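trovlow-words

A word list of household and furniture terms, the ordinary kind people say at home, with notes on who says what and where. I started it because my aunt calls a nightstand a "bedside" and my neighbor Rosine Brunet calls it a "night table", and we once spent a whole dinner arguing about it. It has grown a bit (okay, a lot) since then.

Current release: 0.4, Jan 23, 2023

What's in it

There are 386 headwords and more than 900 variants. Each headword is one thing you might find in a home, and each variant is a word somebody told me they use for it. I didn't pull anything from dictionaries. If a word is in here, a real person wrote it on one of my forms or said it to me out loud.

The files:

words.csv, the main table, one variant per row
places.csv, the towns people said they grew up in
notes.txt, all the stories that wouldn't fit in a column (my favorite file, please read it)
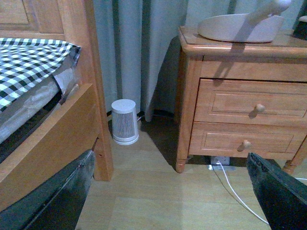

The columns in words.csv are headword, variant, place_id, age_band and comment. Age bands are 15 years wide, which is a little clumsy, but I'd already printed the forms that way and I wasn't going to throw them out. The comment column is a mess and I kind of love it. Somebody used theirs to complain about their brother.

How I collected it

Paper forms, mostly! I left a stack of them at Cidanell, the secondhand shop on my street, and another at the Srisuk bakery, where people have to stand around waiting for bread anyway. Usa Prasertsri typed up the first 400 forms with me over several evenings and caught loads of my mistakes. She also talked me out of merging "bureau" and "dresser", and she was right, because for plenty of people those are two different pieces of furniture.

The form asked what you call the thing, where you grew up, and whether anyone in your family calls it something else. That last question got the best answers by far. Families do not agree on the couch.

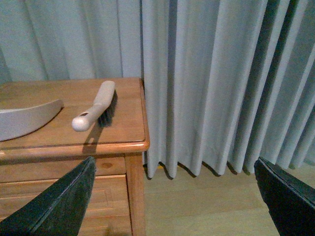 Headword "hand brush". Variants so far: whisk, bench brush, little broom, counter brush.

Headwords that gave me trouble

"Nightstand" has the most variants of anything in the bedroom section, and I'm still not sure "bed table" belongs there, as a few people meant a tray with legs. I've left it in with a flag.

"Comforter" is worse. Quilt, duvet, spread, cover, blanket, puff... some of these are different things to some people and the same thing to others, so I kept every answer as given and let you sort it out. Sorry!

"Junk drawer" is the one word that almost everybody agreed on. I was thrilled.
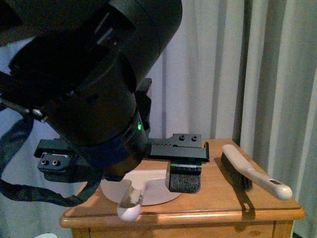 Known problems

Place names are spelled however people spelled them, except where Usa and I could tell what was meant.
The kitchen section is much thinner than the bedroom section. I ran out of forms.
A handful of rows have a blank age band. Those people skipped the question, so please don't fill them in with a guess.
Version 0.3 had "sofa" in there twice with different ids. Fixed now, but if you built something on the old ids you'll want to reload.
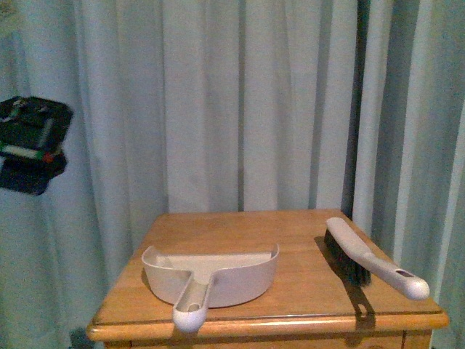
"Dustpan" goes under cleaning tools. A few people write it as two words, and both spellings are kept.

Using it

Take it, use it, teach with it, whatever you like. I'd love a mention if you publish something, and I'd love it even more if you sent me a copy. A class at Starnine Adult School has been using the bedroom words for conversation practice, and they mailed me back a whole page of new ones, which will go into the next release in May.

To add a word, open an issue with the headword, your variant and the place you grew up. You don't need to prove anyone else says it. If your grandmother was the only person on earth who called the hallway closet "the depot", I want that one most of all.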